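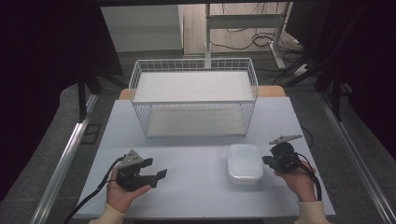 I have now lived in Fundton long enough to have been late to everything by bus. A thread on the number 12, for anyone thinking of moving here for the quality of life.

The timetable says every twenty minutes. I've come to read it the way I read a horoscope. Broadly encouraging, written by someone who has never met me.

The stop outside my place has a bench, and the bench faces away from the road. You sit and look at a hedge. When you hear brakes you have to get up and turn around, and by then the driver has concluded that you came for the hedge.

I wrote to the transit people about the bench. They wrote back thanking me for my interest in seating.

There's an unofficial line at the stop, and it has rules. You don't stand in order, you just remember the order. I got on ahead of a woman with a cello in my first November here and she still looks at me like I sold her a bad car.

The route used to go straight down the hill to Bautista. Then it was "improved." Now it goes down the hill, thinks better of it, does a lap of the garden center parking lot and comes down the hill again by a different street. Same hill. I've timed it on foot and I win if I don't stop for coffee.

I stop for coffee.

Coffee is Grunatetti, on the corner by the second stop. Two tables, one of them decorative. They'll sell you a cheese roll the size of your shoe and ask if you want it heated, and if you say yes you have missed the bus. I always say yes. 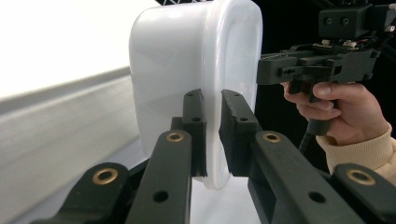

Anyway, the fares. Exact change until last year, when they brought in the Todura card. You load money on it at a machine. The machine is at the depot. You get to the depot on the 12, which takes the Todura card.

In fairness, the drivers wave you through if you say "I'm on my way to load it." I have been on my way to load it since they came out.

The card holds up to 69 dollars. I've asked why. The man at the depot window said it was to do with the software, in the voice people use for the weather. I tried to load 70 to see what would happen. It beeped and gave me my bill back, slightly more wrinkled.

Now a word for the regulars, because I don't want you thinking it's all hardship. There's a guy who does the crossword out loud. Only the clues. He keeps the answers to himself. I have got off two stops late waiting to find out about a six-letter river.

There are the high school kids, who go quiet for exactly one block, past the school, and then pick up the same argument mid-word.

And there's a dog who rides with his owner to the library stop. Best manners on the route. He lets people off before he gets on, so he's ahead of me and I've been doing this longer.

18/04/2024, for the record, was the day the 12 came early. Four minutes early! I was still in the kitchen with one shoe on. I watched it go by from the window, mostly empty, since the rest of us had planned our mornings around it being late. I've never felt so let down by good service.

Somebody has started a petition to get the straight route back. It needs 1,000 signatures. I signed it on the bus, going around the garden center, and the pen was out of ink by the time we got to the bird baths.

A few of you have asked why I don't get a bike. See above re: hill.

Others asked why I don't drive. I did, for a while. I got everywhere on time and had to go in and start working.

Update for the cello people: she nodded at me this morning. It may have been the bus going over the speed bump, but I nodded back just in case.

Going to load my card tomorrow. If the driver's reading this, I really am on my way.

Back to top | Contact | © 2024 All posts remain the property of their author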